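Tendonach Touring Wagon: Questions from Buyers

Updated 16 July 2023

When can I order one?
The order book is open now. First cars reach dealers in October.

Is the Surdu version a separate model?
No. Surdu is the trim level with the longer rear doors and the fixed glass roof. The engine, brakes and gearbox are the same as on the standard wagon.

How many will be built?
The first run is 1,358 cars. Of those, 400 are set aside for the Surdu trim. A second run has not been confirmed.

Do I have to pay a deposit?
Yes. It can be refunded until your build slot is locked. After that it goes toward the price of the car and stays with the dealer if you cancel.

Can I change the color after ordering?
You can, up to the day the build slot is locked. Two-tone paint takes longer, so a late switch to two-tone may move your slot back.

What wheels does it come with?
18-inch alloys on every car. Winter tires are sold separately -- ask the dealer for a fitted price.

Does the rear bench fold flat?
Nearly. There is a small step behind the front seats. The optional load floor from Dostari covers it.

Will my Teltelon roof box fit?
Boxes made for the previous wagon fit the standard roof rails. They do not fit the Surdu, which has no rails.

Is there a towing package?
Yes, on the standard wagon only. It has to be ordered with the car and cannot be added later by a dealer.

How long is the warranty?
Three years on the whole car. Paint is covered separately, and the terms are in the order pack.

Who do I contact about an existing order?
Your dealer first. If you have had no reply after 2 working days, write to Catríona Brophy in customer orders and include your order number. 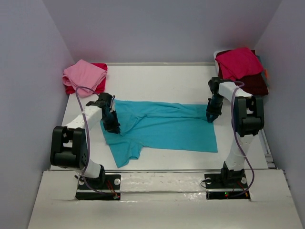

Turquoise T-shirt and two robot arms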